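Frequently asked questions about the Monico table

Last changed: Sun 6 September

We receive many of the same questions by email, so we have collected them on one page. If your question is missing, please write to us and we will answer, usually on the next working day.

Where can I see the table before I buy it?

In our shop in Gumarbridge, on the ground floor. There is one Monico in white and one in light gray. You are welcome to sit at them, put your laptop on them and stay for a while. The gray one has been in the shop since February of last year and has had daily use, so it also gives you an idea of how the table looks after some time.

What is the difference between Monico and Fudetti?

Monico is the table with the fixed top. Fudetti is the folding one, and it is lighter and less deep. The white color is the same for both, and you can put them next to each other without a visible difference in the color. The height is also the same, if the feet are screwed in completely.

Is the white a pure white or a cream white?

It is a neutral white. In the evening, under a warm lamp, it will look more yellow, and next to a north window it can look a little blue. Screens also show it differently. If the color is important for you, please ask for a sample piece. The sample is free and you can keep it.

Is the top shiny?

No, we use a matte finish. We offered a glossy one in the past, but many customers complained about the reflection of the ceiling lamp, and we stopped with it.
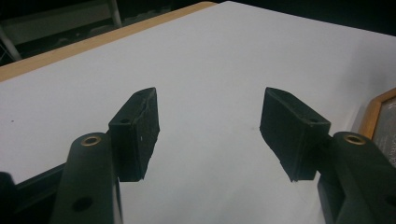

Tabletop in white.

How do I clean the top every day?

Take a soft cloth, make it damp with warm water and wring it well. Wipe the whole surface and not only the spot, then dry with a second cloth. For grease you can add one drop of dish soap. Please do not use scouring powder, steel wool or the rough side of a kitchen sponge. They make small shiny areas in the matte finish, and we cannot repair these.

I have coffee, ink or marker on it. What can I do?

Coffee and tea come off with the normal cleaning, also on the next day. For ballpoint and marker, put a little rubbing alcohol on a cotton pad, press it on the stain for a few seconds and wipe. Do not rub in circles. Turmeric and hair dye are the most difficult. A yellow shadow from turmeric often becomes weaker by itself if the table stands in daylight, but we cannot promise it.

There are dark lines on my table. Are they scratches?

Very often they are not. Rubber feet, belt buckles and the bottom of a laptop can leave a dark line on a white surface. Try first a clean white eraser, the kind for pencil. If the line disappears, it was only rubbed-off material. If you can feel it with your fingernail, it is a scratch.

Can I put a hot pan directly on the table?

Please use a trivet. A cup of tea is no problem.

Can I screw or clamp something to the table?

Clamps are fine when you put a piece of felt or cardboard between the clamp and the top. For a lamp or a small vise this is enough. Screws are allowed only from the underside, and they must not be longer than the ones in the small bag that comes with the table. If you drill through the top, the warranty ends.

Does the white become yellow with time?

Some change is normal when one part of the table is in the sun and another part is always covered, for example by a desk pad. We advise you to move the pad sometimes. In a room without strong sun you will probably not notice anything.

What does it cost, and how long do I have to wait?

The Monico costs 400 dollars in the small size and 500 dollars in the large size. Both prices include the legs. White is normally in stock and leaves our warehouse in 14 days or less. Gray is made to order, so please ask us first.

Do you bring it into my apartment?

The driver brings the table to the door of the building. If you need it carried upstairs, please write this in the comment field of your order. We work with a local moving company, Đặng, and they will call you to agree on a time. Their service is paid separately.

How long is the warranty?

Five years on the legs and the frame, two years on the top. Keep the invoice, please. For a claim we need one photo of the whole table and one of the damaged place, taken in daylight.

Can I buy only the top?

Yes. Many customers have already legs or trestles at home. The top comes without drilled holes, and a paper template is in the box. Write to the shop for the price, because it is not in the online store yet.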